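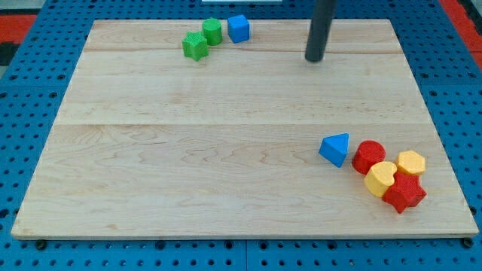

A maple board with toy blocks near its far edge, on blue pegboard.

A work board is a flat wooden panel laid over a bench or other surface to give a smooth area for handling small objects. The name covers boards used in schools, workshops and playrooms, and in parts of northern England the older term "bench leaf" is still heard.

Construction
Most work boards are made from several planks joined edge to edge, and the joins often remain visible as faint seams. Maple is a common choice for its pale colour and close grain, although knots and darker streaks occur in the cheaper grades. A typical board is 18 mm thick. The front edge may be bevelled to prevent splintering.

Mounting
Boards may stand loose or be fixed down. On perforated surfaces they are usually held at the corners, which allows the board to be moved along the grid — the Atside pattern, sold from January 2019, has 6 fixing points.

Use with blocks
Shape blocks are often sorted, stacked or lined up on such boards. The Gostlow set contains 84 pieces and is stored in a shallow tray.

See also
Pegboard
Toy block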